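# Protocolo de Durnasis

El **protocolo de Durnasis** es un conjunto de buenas prácticas para ensayos de manipulación robótica sobre mesa con objetos pequeños, conocido sobre todo por su prueba más querida: el tiro a portería. Lo redactó Tavion Van Dusen en el laboratorio Grekov y hoy se usa en talleres universitarios, clubes de robótica y concursos de aficionados. Tiene carácter voluntario y su edición vigente, la tercera, ocupa 8 páginas.

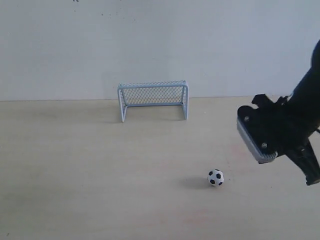
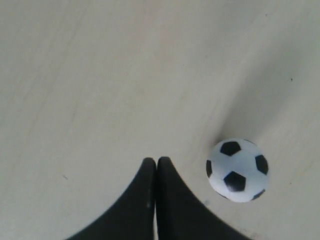
*Prueba de tiro a portería. Primera imagen: portería, balón y pinza negra. Segunda imagen: los dedos de la pinza y el balón, vistos desde la muñeca del robot.*

## Origen

Van Dusen llevaba tiempo reuniendo notas de ensayo que no había manera de comparar entre sí. Un grupo empujaba el balón, otro lo agarraba y lo soltaba, y casi todos llamaban «gol» a cosas distintas. La primera versión circuló un mes de marzo entre los equipos de Grekov y del taller de Drundbridge, y de aquel intercambio (¡bastante acalorado, según las actas!) salió la definición que todavía se conserva: hay gol cuando el balón rebasa por completo la línea entre los postes y queda en reposo sin contacto con la pinza.

## Reglas principales

### Preparación del área

- Superficie lisa y despejada, de un solo tono siempre que sea posible.
- Fondo mate, sin carteles ni reflejos.
- Entre el balón y la portería no se coloca ningún otro objeto.
- Las manchas y marcas del suelo se anotan en la ficha. No hace falta borrarlas, pero sí saber que existen, y más de un fallo de detección se ha explicado gracias a esa línea de la ficha.

### Posición de partida

La pinza comienza separada del balón y por encima de la superficie. Puede arrancar abierta o cerrada, siempre que la ficha lo indique. El balón debe estar quieto antes de dar la orden de inicio, y la persona que opera retira las manos del área y avisa en voz alta.

### Cámaras

El protocolo recomienda dos puntos de vista: uno exterior, que abarque portería y balón, y otro en la muñeca. Es una de sus ideas más fecundas. La vista exterior permite juzgar el resultado; la de muñeca muestra la relación entre los dedos y el objeto, justo donde se decide un buen empuje. Ambas grabaciones se guardan completas, también las de los intentos fallidos.

### Seguridad

La parada de emergencia queda al alcance de la mano durante toda la sesión. Tras un contacto imprevisto con el suelo o con la portería se detiene el brazo, se revisan los dedos y sus tornillos, y solo entonces se repite el intento.

## Registro y adopción

La colección de referencia, llamada *Lyons*, reúne 283 intentos, de los cuales 153 terminaron en gol según la definición del protocolo. Se publicó sin descartar ninguno, decisión muy celebrada entre quienes estudian los errores: los balones que rozan un poste enseñan muchísimo sobre el control fino de la fuerza.

El taller de Drundbridge añadió después una variante con la portería girada respecto al brazo, incorporada como anexo en la tercera edición.

## Véase también

- Calibración de cámaras de muñeca
- Manipulación no prensil
- Fútbol robótico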